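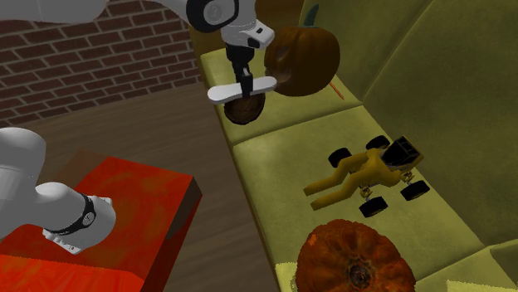

Living room, sofa end, red box.

Call for participants: Uvora, a book about where we sit in the evening

Hi! My name is Meron Kassa and I'm looking for people in and near Hulleck who would like to keep a diary about their living room. I know how that sounds. Please keep reading anyway, there's money in it and you get to complain about your couch.

Uvora is the working title of a book I'm writing for Pavliuk, a small press that mostly does cookbooks and local history and has been very patient with me. The book is about ordinary evenings at home. Who sits where, who used to sit there, what gets watched or read or mended or argued over, which chair the guests are steered away from. I've been collecting this kind of thing for years in a messy way (my family, my neighbors, a woman on a train who told me all about her late father's recliner) and in January I finally sat down and tried to write it up. What I had was far too much of my own family and far too little of everyone else's. So I need you.

What you'd be doing

You'd keep a diary for two weeks. I'll mail you a notebook, or you can type it, or talk it into your phone and send me the recordings, whichever you'll keep up with. Write something each evening before bed, even if it's one line saying you were out. By the end I'd like to have at least 700 words from you in total, and if you get carried away and send me ten times that I will read every bit of it. Spelling doesn't matter. Please don't tidy up your sentences for me!

After that we'd meet for a conversation of 90 minutes. It can be at your place, at my place, or in the back room at Jinis, the coffee shop by the library, where they let me have the table near the radiator. I'll record the sound so I don't have to scribble while you talk. I'll ask about things in your diary, and then I'll ask about the room you grew up with, and that's usually where people get going.

The fee is $115, paid by check or bank transfer after we've talked. If you finish the diary and then decide you don't want to be interviewed, I'll pay you for the diary, and we'll agree on how much before you start. Coffee and cake are on me as well.

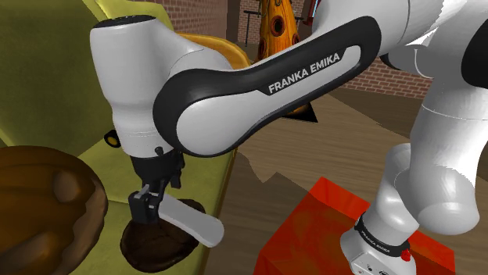 Living rooms don't have to be nice to get into this book. I've had a few people turn me down already on the grounds that their place is too small, or too brown, or that they rent and didn't choose any of it, and I would have loved to talk to every one of them. Rented rooms are great. Rooms with the landlord's terrible curtains are great. So is a room that is also a bedroom, an office and a place to dry the laundry. A cluttered sofa like the one in the picture is no obstacle at all – tell me what lands on yours, who puts it there, and what gets said when somebody wants to sit down. I grew up in a house where clearing off the couch meant company was coming, and I still get a bit nervous when I see an empty one.

Who I'm looking for

Anyone over 18, living alone or with other people, in Hulleck or close enough that one of us can get to the other without an overnight bag. I'd especially like to hear from:

People who work nights, so that their evening happens in the morning
Roommates who didn't know each other before moving in
Anyone who has moved back in with a parent, or had a parent move in with them
Couples who both want to do it, in which case you'd keep separate diaries and I'd pay you both
People who don't have a couch and don't want one

You don't need to be a writer. If you are a writer, that's fine too, but try to forget it while you do this.

I'm happy to work in Amharic as well as English. If you'd be more comfortable in some other language, ask me and I'll see whether I can find someone to help. Same goes for anything else that would make this easier, like large print, a shorter diary, or having the conversation over a couple of visits.

About privacy

I'll change your name, and the names of anyone you live with, and I won't say what street you're on. You'll see every passage I want to use before it goes to Pavliuk and you can take things out. I've been asked whether "take things out" has a limit. No, it doesn't. If you pull the whole lot, I'll be sad and you'll still be paid. The recordings stay with me and I'll delete them once the book is printed, unless you want a copy, in which case I'll send you one first.

One request: please tell the people you live with that you're doing this. They don't have to take part, and you can leave them out of the diary completely, but they should know about it.

How to sign up

Pick up a card from the counter at Jinis and leave it in the tin next to the register, or ask for me there and they'll pass on a message. Tell me your first name, how to reach you, and a few lines about where you sit in the evening. I don't need a resume or a photo, and please don't clean up for my sake. I'd like to hear from you by 20/03/2026 so I can get the notebooks in the mail, though if you find the card in a coat pocket after that, send it in anyway and I'll see if there's still room.

I answer everyone, though sometimes slowly. And if you're not sure your evenings are interesting enough, write down what happened last night, as plain as you like, and put that on the card.

Meron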